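The Tara Built-In Kitchenette Fridge
by Pisharody Guest Suites

Price: $1638 with the fridge, the alcove panels and two clear drawers
Updated 5 December 2019

Hi, and welcome to the page for the one I'd keep for myself! I'm Kadir Dağdelen and I put these units together for small apartments, guest suites and those long rooms where the fridge has to live next to the closet and everybody has to squeeze past it. The Tara is our white one. It's a tall fridge that slides into its own alcove beside a run of cream cabinets, and I've been fitting it (and fussing over it) since February.

I like a fridge that looks like part of the wall. The cabinet next to it has tall flat doors with no handles showing, a smooth beige counter on top, and then a white panel going up the side of the alcove so the fridge has a proper edge to stand against. Put a big mirror behind the counter and you've got a spot that works for drying your hair in the morning and parking the groceries at night. People ask me if the counter gets messy. Of course it does, it's a counter! Water bottle, paper towels, hair dryer, cables – mine at home is exactly the same.
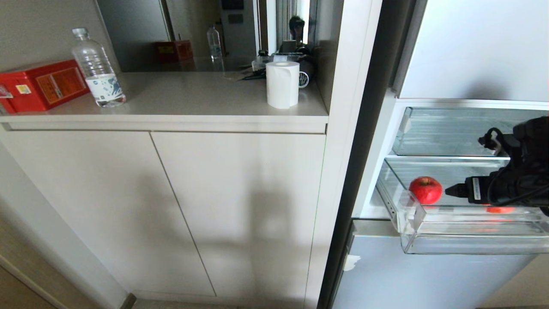 Where it goes

You need a straight alcove and a floor that's close to level. We measure the alcove for you before anything is ordered, and we do it at the top, the middle and the bottom, which sounds fussy until you've met the walls in an older building. Tell us which side the wall is on. The door in these pictures swings to the right, and you want to be able to open it all the way or the drawers will bump the door shelves on their way out. I leave 2 inches of clear space behind for the plug and a bit of air.

Tile is my favorite floor for this unit. Cream tile especially, as the white and the beige sit so nicely together, and you can sweep right up to the base. If you've got carpet, call me first and we'll talk about a board to go underneath.

The door

The door has a gray rubber gasket running along its edge, and I'm going to nag you about it. Wipe it. Warm water, a drop of dish soap, a soft cloth, and get down into the folds where the crumbs go (run your finger along the bottom edge and you'll see what I mean). Then dry it and close the door on a slip of paper. If the paper slides out with no tug at all, the hinge may want adjusting, and that's a five-minute job with a screwdriver.

The inner side of the door is plain white with ridges molded into it. It cleans up with the same cloth. Please don't use the scratchy side of the sponge, I've seen what it does.
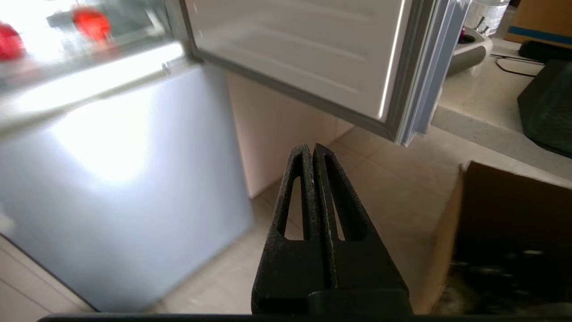

Door open, with the gray gasket along its edge.

The drawers

Now for the part I get most excited about – the clear drawers! One sits up on a glass shelf and the other one is lower down, and both of them let you see what you've got without digging. I keep apples in the bottom one and greens in the top, and I've stopped buying a third bag of apples when there are already two in there. They pull out toward you and lift free for washing.

Go easy on them. The plastic is strong enough for a good pile of fruit, but it will pick up scuffs on the front over the years, and a frosted front hides them better than a shiny one. Wash them by hand and let them come up to room temperature before the warm water goes in. Replacement drawers are $17 each and I nearly always have a few on the shelf, including the older Brolby size.

A small tip for apples: don't wash them before they go in, and check them once a week for soft spots. One bad one really does spoil its neighbors.

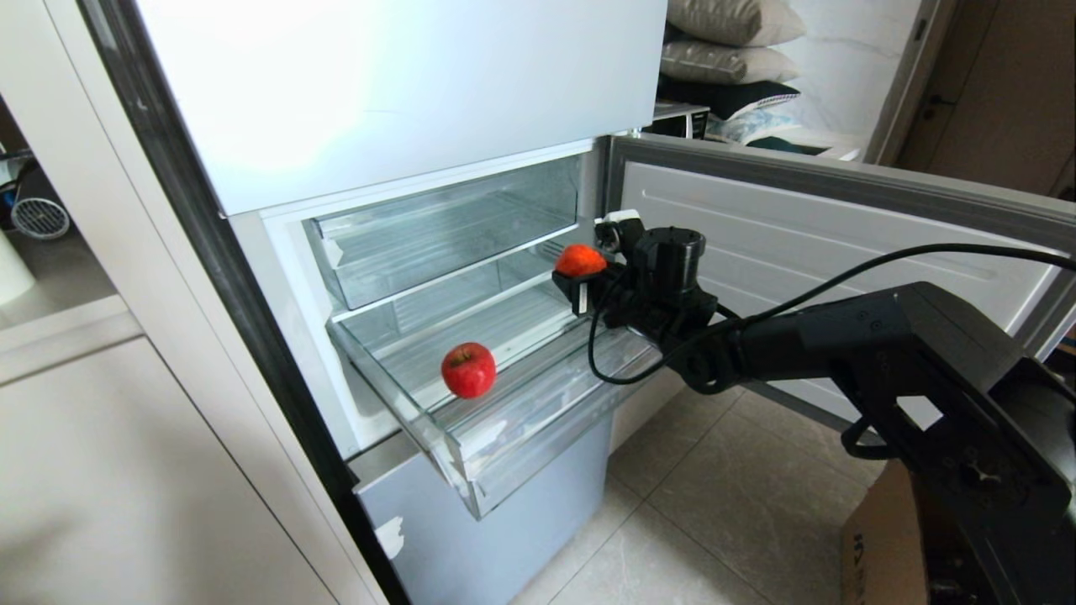 Kenneth Dela Peña wrote to us that he'd lined his lower drawer with a folded dish towel and the apples stopped rolling to the back every time he pulled it open. He also asked for a deeper version, for melons, and I'm looking into it, Kenneth!

Ordering

Delivery is $80 and that covers carrying it in, sliding it into the alcove and taking the cardboard away. The wait is roughly three weeks at the moment. We can match the cabinet doors in cream or plain white, and the Datoris gray trim strip is included if you want it down the left side. Send me your alcove measurements and a phone number and I'll call you back, usually in the evening once I'm home from fitting.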